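Re: [brudham-music] Wihongi single numbers

> Does anyone know how the new Wihongi single went in its first week? The shop had 300 copies on seven-inch and I heard they were nearly gone by Monday.

Not nearly gone, but not bad! The counter at Grutwood sold 204 of them, and I got that straight from the till sheet (I do the odd Saturday there, so I had a sneaky look). That's miles ahead of the last one, which only managed 90, though that came out in January when half the town was away at the beach.

Clendico, the label, reckons downloads will count for more this time. I'm not so sure – most people I know who like the band still want something to put on the shelf.

My favourite is still the B-side, by the way. Gorgeous organ on it.

Two other bits:

- The launch gig is on at the Brudham hall, doors at 7 pm. Street parking only, so come early.
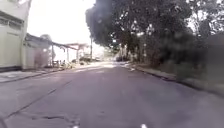
- I've put aside 26 copies in the coloured sleeve for list members. Reply to me off-list if you'd like one.

Cheers!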